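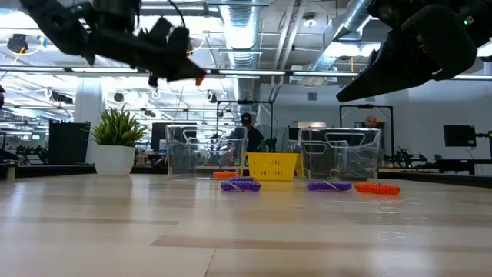

Two clear plastic bins on a wood-grain tabletop.

Kindale Court Alerts, reviewed
September 21, 2020

I cover the county courthouse in Flenitdale, and for 20 years my system for tracking criminal hearings was a legal pad and a clerk named Adoración Sepúlveda, who took pity on me. Then she retired, and I bought a subscription to Kindale.

You type in a case number and Kindale texts you when the docket changes. Setup took me one cup of coffee. I loaded over 200 cases, mostly burglaries and assaults, plus one long-running arson I have grown attached to. When a bail hearing moved from morning to afternoon, my phone buzzed before the defense attorney's did. He was not pleased to hear it from me.

The trouble starts with sealed filings. Kindale reports these as "activity," a word that covers a new indictment and a corrected zip code equally well. I drove in for both. It also spells judges' names however it likes, so Judge Ragnvald Åberg came through as "Judge Aberg," "Judge Berg" and, on one bad afternoon, "Judge."

Search is slow, and the calendar view prints as a gray smear. The cheaper Vovow has a nicer calendar, but it missed two arraignments in my first week with it, and my editor noticed the second one.

Kindale costs $400 a year, billed all at once in October. For a newsroom with a crime desk, I'd pay it. If you're following one case, call the clerk's office and be polite.

I still keep the legal pad in the car.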